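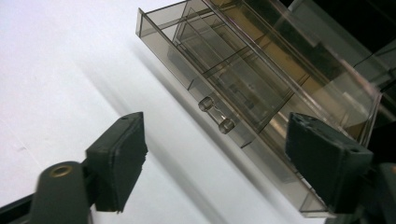

Desk organizers > Small storage > Sorting and labeling

How do you keep small stuff sorted in a see-through drawer organizer?
Posted by beadsandbolts

I finally have a little drawer unit for my craft corner and I'm so excited to fill it! Before I tip everything in I'd love some advice. It's the smoky brown see-through kind, with a small clear handle on the front of the drawer and thin tinted walls, and the drawer is long and shallow. My stash is mostly buttons, snaps, needle packets and a tin of beads from Titesholm that I've been dragging from apartment to apartment (100 colors, and I love every one). My old system was sandwich bags in a shoebox, so anything is a step up.

Two things I can't decide. Do I sort by color or by type? And do labels look silly on a tinted drawer? I have a white table to spread out on and all of Sunday to do it, so I'm willing to do this the slow way!

toprakfan_knits
Oh, this is my favorite kind of job! Sort by type first, then by color inside each type. I did it the other way around once and ended up with seven little heaps of blue things that had nothing to do with each other, and every time I wanted a snap I had to look in all of them.

Clear the whole table before you start and keep one end free the entire time. You want bare surface for the pile you're working on, and a white top is wonderful for this because dark beads show up right away. 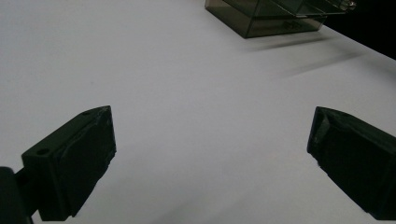
Then work in small batches. Tip out one handful, sort it, put it away, tip out the next. If you dump the entire tin at once you'll be eating dinner on the couch for a week (ask me how I know). A muffin pan makes a great set of temporary bins, and you can change your mind as often as you like before anything goes into a drawer.

For labels, I use white paint pen on a strip of clear tape. It reads really well on brown plastic and peels off when you reorganize, and you will reorganize!

drawer_no_7
labels yes. I have a Welberg unit and a Toprak one and the tinted one needs them more, you can see there's something in there but not what. don't overfill, shallow drawers catch on tall stuff

488pins
Agree with the first reply, with one change: give needles a home of their own, in a lidded box inside the drawer. Mine used to slide under everything each time I pulled the handle. I cut a piece of thin felt for the bottom too, and now the beads stay put and it's so much quieter. Have fun on Sunday, and post what you end up with!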